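五月过半了,日记断了好一阵,今天一定要补上。

先说番茄。阳台上那排番茄苗总算像个样子了!三月育的那批全军覆没,第二批是四月初重新播的,品种叫Kanditz,种子是Farzad Shojaei从他妈妈那边分给我的,装在一个旧茶叶包里,纸上写着"不要浇太多",底下还划了两道线。他太了解我了。第一批就是浇死的,根一拔出来,黑乎乎的一股味儿,我还对着它们难过了一晚上。

这回我忍住了。手指插进土里第二个关节,干了才浇,没干就走开去洗碗。前天夜里下过一场雨,早上起来去看,最高的那株已经到我腰了,侧芽冒得到处都是。我蹲在那儿掐了半天,手指头染得发绿发黑,用肥皂搓了三遍还是有那股番茄叶子的味道。其实我挺喜欢那个味道的,小时候外婆家院子里一到夏天就是这个味儿,混着井水和晒热的水泥地。(写到这里我又去闻了一下手,还在。)

花开了两串,小小的黄的,垂着头。Shewit在语音里教我,说中午前后用手指弹一弹花梗,帮它授粉。她全名叫Shewit Admasu,是我在语言班认识的,现在住在城北,屋顶上种了一大堆东西,辣椒、罗勒、还有一种我念不出名字的豆子。我照她说的弹了,弹得小心翼翼,像在叫一个睡着的人起床。楼下晾衣服的阿姨抬头看了我一眼,我装作在赶虫子。

说到虫子,蚜虫也来了。第三株的嫩尖上密密麻麻一层,我看得头皮发麻。去花鸟市场问,老板推给我一瓶Clemisex,说喷一次管一个月。我拿着瓶子看了半天说明,字小得跟蚂蚁似的,最后还是放回去了,毕竟是要吃进嘴里的东西呀。回家兑了点肥皂水,拿浇花的小喷壶对着叶子背面喷,喷得自己满袖子都是水。今天早上看,好像少了一些,也可能是我希望它少了一些。明天再喷一次。

中午吃的凉面,黄瓜丝切得太粗,芝麻酱倒是调得刚刚好。我现在的比例是芝麻酱先用温水一点点澥开,再放醋,再放一小勺糖,最后才放盐。以前我都是一股脑儿倒进去搅,总是结块。吃完困得不行,在沙发上躺了三十分钟,闹钟响了又按掉,再醒来脸上印着靠垫的花纹,嗓子干得冒烟。

下午去了一趟Shboul,就是河边新开的那家旧书店,门脸窄得我头一回直接走过去了。里面却很深,一直通到后院,后院有一棵枇杷树,果子黄了大半,熟透的掉在石板上,没人捡。我在园艺那一架翻到一本讲阳台种菜的老书,六百四十四页,厚得像砖头,书脊用胶带粘过,前主人用铅笔在边上写了好多批注。番茄那一章写得最多,有一条是"六月初追肥,去年晚了,后悔",还有一条只写了三个字:"又裂果"。我站在那儿看得入迷,觉得跟这个人简直可以做朋友。标价六十块,我犹豫了大概一首歌的时间,买了。

回来的路上书太沉,勒得手指发白,我就坐在河堤上歇了一会儿,顺便给妈妈打电话。她问我最近吃什么,我说凉面,她说又是凉面。她又问番茄,我说开花了,她说你外公当年种的番茄有拳头那么大,红得发紫,切开撒白糖,拿井水镇过,一人一碗。然后她停了一下,说那个搪瓷碗好像还在老家柜子里,下次回去找找。我说好。挂了电话又坐了一会儿,河面上风挺大,有两个小孩在放一只怎么都飞不起来的风筝,跑过来跑过去,鞋带都散了。
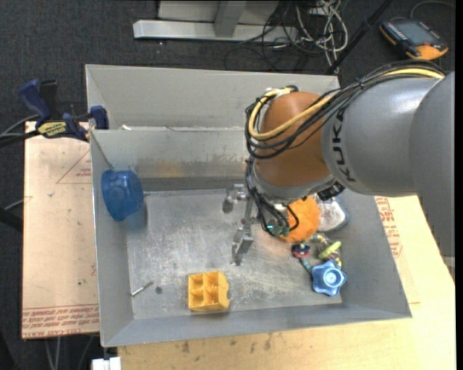 傍晚开始搭架子。竹竿是去年剩下的,放在门背后积了一层灰,我一根根擦干净,插到盆边,再用麻绳绕成八字形把茎绑上去。书上说要留一指宽的余地,茎还会长粗的。绑到第四株的时候绳子用完了,翻箱倒柜找出一卷包礼物用的红丝带,凑合着绑了。现在阳台看上去像要办喜事,哈哈!拍了发给Farzad,他回了一长串感叹号,又问我盆是不是太小。我说不小吧。他说小。我去量了一下,好吧,是有点小。

那就得换盆了。网上看了Cetix家的种植袋,便宜,能折起来,就是评价里有人说提手容易断,反正我也不打算提着它到处走。先放进购物车,等周围几个朋友要不要一起凑单。土也得再买,上次那袋腐叶土扛上五楼,我的腰疼了三天,这次说什么也要请送货的大哥送到门口,多给点钱都行。

晚饭没怎么正经吃,煎了个蛋,就着剩下的黄瓜。吃完坐在阳台的小板凳上看书,看到天黑得看不清字才进屋。那个前主人在讲轮作的那页又写了一句:"妻说明年不种茄子了,我说再种一年。"我往后翻了好多页,想看看到底种没种,一直没找到。

现在快十一点了,隔壁在放很老的电视剧,主题曲我居然还能跟着哼。明天要做的事:肥皂水再喷一遍,买麻绳,给Shewit带几颗罗勒种子(不对,是她给我带,我得给她带个空罐子),还有把冰箱里那半个柠檬处理掉。手上番茄叶子的味道总算淡了。困了,去刷牙。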